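Quick one before I lose the notes, phone's on 9 percent and I've got a bus to catch.

So the open day at Grurnbridge. Went with Oluf Hjaltadóttir, who has been on at me for ages to come see what they do in there. October, grey, parking a nightmare. We got waved through to the back building where Torcombe have their labs, handed a lanyard each and a very weak coffee. Lanyard had somebody else's name on it. Kept it.

Downstairs was mostly posters. Upstairs was the good stuff. Arms! I'd only ever seen the big welding kind behind a fence, so I had the wrong picture in my head altogether. These work at tables, on ordinary household bits and pieces, and the whole programme is about picking up and putting down. Sounds dull. Is not dull. I stood there 54 minutes by Oluf's watch and missed the talk I'd actually signed up for.

Reto Rüegg was running the session and he's a good talker, doesn't rush you. He said the tray is the hard part. On an open tabletop the arm can come at a thing from nearly any side, but a tray has walls, and the fingers need to get down inside without knocking them. So there's a lot of careful angling. You find yourself leaning the same way as the arm, like watching someone else park. 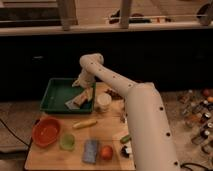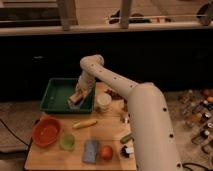

## What I asked

Two questions, both a bit silly, both answered kindly.

First one, why the mix of stuff? Bowl, little green cup, sponge, something yellow and long, round fruit. Reto said they want shapes that don't have much in common. Round things roll. Soft things squash and then spring back on you. A sponge is apparently a lovely thing to practise on, very forgiving. Cups he was less keen on, teh rims are fussy.

Second one, does it ever get bored. Got a laugh. Miroslava Hubáček, who does the software side, said no but she does.

She also told me how slow the work is from week to week. Change one setting, run it again, write it down, run it again. I liked her a lot. She had a notebook with the colour coming off the cover and wouldn't let anyone else write in it.

## Other bits

- The sausage rolls went early. Get there before 11 if you go.
- Nendetico had a stall by the stairs, mostly pens. Took 2.
- Signs to the washrooms were wrong, follow the fire exit ones insted.
- Kids under ten need to be with a grown-up upstairs, and they do check.

Oluf wants to go back for the evening session in the new year and I've said yes. Will try to make it to the talk this time. If anyone has notes from it, the one Fabian Plattner gave on grip, please send them my way, comments are open.

Right, bus.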